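4.3 Recording outdoors: house rules

Applies to all Edura hand-held grippers. Last revised 11 Mar 2021 by Fiorella Bassi, who would like it to be the last time. 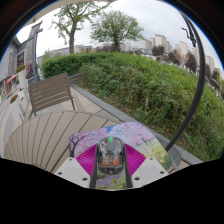

Fig. 14. Hand-held gripper over a picture card on a slatted outdoor table.

Outdoor work follows the same rules as indoor work, plus the ones people kept inventing for themselves in February. We have picked the sensible ones.

Before you start

1. Ask whoever runs the terrace. "It looked public" is not permission, as the Sorkstead team can confirm.
2. Set down one flat object, such as a card. Leave the cutlery for section 4.4.
3. Check that the green light is on. If it is off, stop and see section 2. Shaking the tool is not in section 2.
4. Open and close the fingers five times with nothing between them. Both should move freely. Look over the screws while you are there.
5. Run the cable clear of your feet, the chair legs and anyone carrying soup.

During the take

6. Approach slowly from above and stop before the pads touch.
7. Close on the edge of the card. Do not press it into the gaps between the slats – the gaps always win.
8. If the card slips, let it slip and carry on. A failed grasp is a valid take. A failed grasp followed by your other hand is not.
9. Keep each take under 30 seconds.

Note: Overcast is fine. Bright sun with moving shade goes in the log, under "light", in words another person could use. "Nice" has been tried.

Note: Windows and balconies count as background. If a face or a house number can be made out, mark the take for review the same day. Elisa Gentile handles these and does not accept "it was far away" as a finding.

CAUTION: Do not use the tool in rain. The housing is not sealed, whatever the Dal Bello adapter leaflet suggests about its own parts.

CAUTION: Keep fingers (yours) out of the fingers (its) while the power is on.

When you finish, switch off before unplugging, wipe the pads with a dry cloth and put the furniture back where you found it. Takes are uploaded the same evening, using form 1538.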